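Zareditz Approves Equipment Plan for Gripper Program

Apr 21, 2020

The Zareditz technical institute has approved an equipment plan for its robot handling program, with purchasing to begin in June. The plan covers three gripper arms, the computers needed to run simulated trials, and a service agreement for the first 15 months of use.

Under the plan, simulation work will come first. Staff at the Gumurgate site will run handling tasks on rendered tabletops with small mixed objects placed close together, and will use the results to set the finger width and grip strength required in the purchase order. The computers have already been delivered. The arms will be ordered only after the simulated trials have been reviewed.

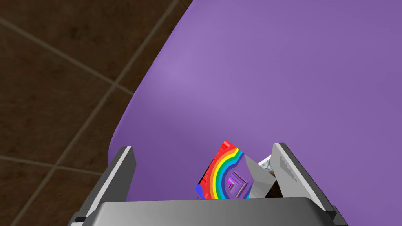
Two suppliers, Maes and Baltudlow, have been invited to submit bids. Each bid must list the price of replacement finger pads separately - an item left out of the previous order, which led to unplanned spending in its second year. Bids must also state delivery times and the cost of training on site.

The institute has set aside some 800 hours of computing time for the trials. A total of 1472 task runs is scheduled, divided between picking, sorting and placing. Runs that end in a dropped or missed object will be logged and repeated with changed settings.

Floor space for the arms has been reserved at Gumurgate. Electrical work in the room is budgeted separately and does not form part of the equipment plan. Suppliers may request the full bid documents from the Zareditz purchasing office.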